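August, ten to six

Robot club again. Kamran has named the gripper Wunia and talks to it in the voice he keeps for his mother's cat. Reprinted both fingers in the dark green-grey, which Eirini says is the colour of school custard. Eight screws, of which I dropped six and found five. Châu wants it to pick up a grape by the end of the month. I would settle for a brick. Spent the last hour arguing about whether the pads should lean in more. Hervé voted twice. Missed the bus.

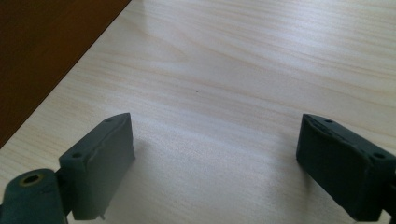 Both fingers over the table, grape still to come.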